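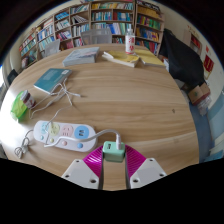 Handheld gripper: fingers no longer meet square, and it drops small plugs

Posted by Igor Hrnčiar, 27 Jan 2023

I look after one handheld gripper, the sort with a trigger, a camera and two ribbed fingers in a shade of magenta no engineer would own up to choosing. It does cable jobs on a tabletop: chargers, power strips, connectors, all the small slippery things. For months it was lovely. Now the left finger arrives a hair before the right, the tips close on a slight skew, and anything with rounded edges gets squeezed out like a watermelon seed.

What I've done so far:

Wiped the dark facing strips on the inside of the fingers with a damp cloth. Better for an afternoon.

Tightened every screw I could reach on the two grey brackets. Possibly worse.

Swapped the fingers left for right. The skew stayed on the left, so I'm guessing it isn't the fingers.

Swore at it in two languages.

The brackets are printed, and the linkage behind them is a Grollow kit from before they changed the bushings. The camera calibration was last done in October, and I would very much like not to do it again. Books and a bottle of water are fine. It's only the little stuff that goes flying. Do I need new brackets, or am I missing something dumb?

Marcela Sýkora

Your swap test was the right one, and you've already read it correctly. If the skew stays put when the fingers change sides, leave the fingers alone and look behind them.

My money is on the screws you tightened. Printed brackets creep. You do the screw up, the plastic under the head gives a little, the joint goes loose, you do it up again, and after enough rounds of this the hole is a different shape from the one you printed. Take the left bracket off and look at the holes against a window. If one has gone oval, no amount of torque will bring it back, and more torque is how it got that way.

What I'd do, with the unit clamped down and the trigger released:

Take off both fingers, then both brackets. Keep the screws in two separate dishes. You will think you can remember which were which, and you'll be wrong.

Push each linkage arm sideways with a fingertip. A tiny bit of give is normal, but both sides should feel alike. If the left one clicks, it's the bushing.

Reprint both brackets, even if only one is worn. A new left beside an old right gives you a fresh skew in the other direction, which is character building but slow. Solid infill around the holes, and a washer under every head this time.

Put everything back finger-tight, close the tips on a flat steel ruler, and only then nip up the screws, a bit on each side in turn.

Replace the facing strips while you're in there. Ours get changed every 800 grasps or when they go shiny, whichever I notice first. A glazed strip will hold a paperback all day and won't hold a charger for two seconds.

You shouldn't need to touch the camera calibration if the mount stays bolted on. Check the closed tips against an old recording. If they sit in the same spot, put the kettle on and pretend you did the whole procedure.

Bořivoj Šindelář

just buy the metal brackets. Ustov sells them, 89 dollars the pair. fixed mine, never thought about it again

Sabina Ševčík

I had the metal ones and went back to printed. They're stiffer, sure, but heavier at the front, and my wrist was cooked well before lunch. They also pass every knock straight through to the linkage, so instead of a bracket that costs next to nothing you get to replace the part that's on back order.

Agree with Marcela on the bushings. On the older Grollow kit they dry out, and the symptom is exactly one finger turning up early. A smear of plastic-safe grease got me another 200 grasps or so of good behaviour, then they went for good and I ordered the new style. Those drop straight in, although the instruction sheet says otherwise and has a diagram of some completely different machine.

One more thing to look at: grip height. With low, rounded items people tend to come in high and pinch the top edge, and a skew you'd never notice on a book will flick a plug clean off the table. Get the strips further down the sides. It won't mend the linkage, but it'll tide you over while the parts are in the post.

Igor Hrnčiar

Update for whoever lands on this page next. Left bracket, lower hole, oval as an egg. Bushing on the same side clicks as well, so you were both right and I get to pay for both. Brackets are printing overnight. The washers I found in the drawer are all the wrong size, naturally, so I'm off to the hardware store in the morning.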